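The Planner Prefers the Wall

At 2 in the morning the planner found a path, and the path went to the wall.

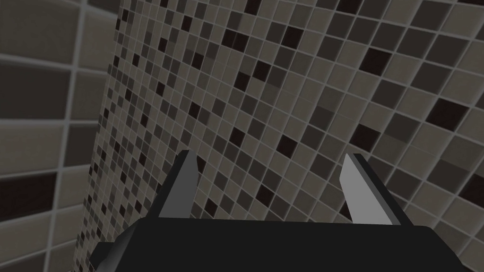

Tineke Schouten had given it a goal pose, a collision model and 600 milliseconds to think. She had not given it an opinion. All the same, over the past week Pascu had formed one, and it was that the best place for a gripper was in the bathroom, facing the tile.

"It's a frame error," said Girish from the next desk. Girish said this about everything, including lunch.

She checked the frames. The frames were fine. She flipped a sign in the wrist transform anyway, to be polite, and the arm folded itself up like a deck chair and reported success. She flipped it back.

The ticket had been opened by Hernán Correa in Buststead, who had written only "goes to tiles??" and then left for the whole of July. Under it Brayan had pasted 3000 lines of log. Somewhere in there, presumably, was the line.

She read the log with her feet on the radiator. Sample, reject, sample, reject. Then a cost so low it looked like a typing mistake, and after it the planner stopped looking, the way a person stops looking at apartments once one has a balcony.

"Who wrote the clearance term?" she said.

Girish scrolled. "Zawadzka. Eight years ago. The comment says 'temporary.'"

The clearance term rewarded distance from anything the map called an obstacle. The map came from Uria, the perception module, and Uria had looked at all those little squares and their grout and decided that anything so regular had to be a calibration target. Calibration targets were not obstacles. They were friends. The arm had been going to visit.

Tineke took out the exemption and ran it again. The planner thought for its full 600 milliseconds, a thing it had not bothered to do all week, and returned no solution.

"That's better," said Girish.

"It's not doing anything."

"It's not doing anything correctly."

She wrote "fixed" on the ticket, looked at it, changed it to "improved," and went to find out what else Uria was friends with.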